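Open Day at the Belkadi Building, Huvbridge

We went over to Huvbridge on a Monday in May for the open day at the Belkadi building. It is 14 stops from Clodthorpe on the slow bus, and the bus puts you down on the wrong side of the ring road, so allow time for the crossing. Doors were at ten. By the time we had signed in and been given a sticker it was nearer half past, and the first tour had already gone up.

The building used to be a tile warehouse belonging to Iltonberg, who still have a showroom on the ground floor. The upper two floors are let as workrooms, most of them small, and twice a year the tenants open their doors. Some put out biscuits and leaflets. Others carry on with what they were doing and let you look in from the doorway. I preferred the second sort.

We started in the showroom, as everyone does. The new ranges are at the front and mostly large and grey. The older stock is kept at the back on sloping racks, and there are some very good greens among it if you are prepared to kneel. End-of-line boxes were marked down for the day. I bought two of a plain cream, which I then had to carry for the rest of the visit. There is nowhere to leave bags.

The stairs are steep and the lift was in use for deliveries, so we walked up. On the first floor there is a bookbinder, a firm that repairs accordions, and a long room where theatre curtains are made and mended. The curtain room was the busiest of the three. They had a length of red velvet laid out on the floor and were marking it with chalk, and visitors had to keep to a taped path along the wall. One woman asked if offcuts were for sale and was told to come back at four, when there would be a box by the door. We forgot to go back.

The accordion people had a bench of instruments in pieces and would play a few notes on whichever one was nearest. It was good to see the reeds laid out in order. They told us a full retune takes 11 working days, and that the waiting list for one is now longer than they would like.

The second floor is quieter and has better light. Room 59 is at the far end, past the kitchen. The tenants there use tables of different finishes, and what I liked was how much of the work surface was given over to ordinary belongings. After a floor of specialist tools it was a relief to see a mug. One of the tables has a tiled top, laid on the diagonal, and I spent longer looking at that than I expected to. A tiled table is a practical thing. You can put a hot pan on it and it wipes down in a moment, though the raised grout will catch crumbs and you would not want to write a letter on it without a board. My aunt had one in her kitchen for years — hers was brown — and every glass put down on it made a noise. 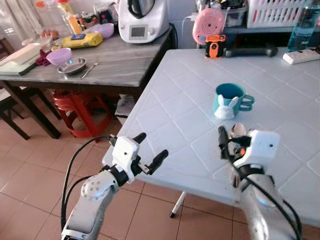

The white tiled table in Room 59, with the teal mug and the small rabbit.

The rabbit got the most attention from the children in our group, who wanted to know its name. It has none, as far as we could find out. Along the back there was a dumbbell, which I tried to picture anyone using between jobs, and a tall blue water bottle near the power strip. The storage is the usual mixture of a slotted white basket and a clear box. I have the same arrangement at home and can never find anything in the basket, whereas the clear box more or less looks after itself.

The other table is a grey wood-grain one with dark legs. I would take it over the tiled one for daily use, but the tiled one is the one I would want to own. I asked downstairs afterwards whether Iltonberg still sell a glossy white tile, and they do, by the box, with the grout sold separately.

Lunch was soup and a roll in the kitchen on the second floor, paid for by putting money in a tin. The soup was leek and potato and had run out by one o'clock. If you go to the autumn opening, eat early or bring something. There is a bench in the yard, in the sun until mid-afternoon, and a bakery across the road that does a decent cheese scone.

A few practical notes. Entry is free and you do not need to book, although the guided tours fill up and you have to put your name down at the desk. The second floor has a step at each doorway. Toilets are on the first floor only. Parking in the yard is for tenants, and the streets behind are permit holders until six, so the bus is the better choice even with the ring road to cross. The return to Clodthorpe goes from outside the bakery, and the last one on the slow route leaves at twenty to six.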